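Washing at 30: detergent dose

Our water in Piltside is hard, so since May I have weighed the powder for each load. The packet suggests 144 g for a full drum of heavily soiled cottons. I now use 93 g, and towels still rinse clear in one cycle.

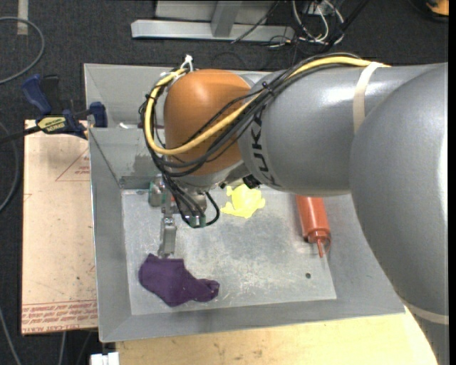
A reader in Starkeo objects that the lower dose lets limescale build up on the heater, and that I should add softener salts before cutting powder any further. Fair point. I will try 80 g with salts next and check the element afterwards.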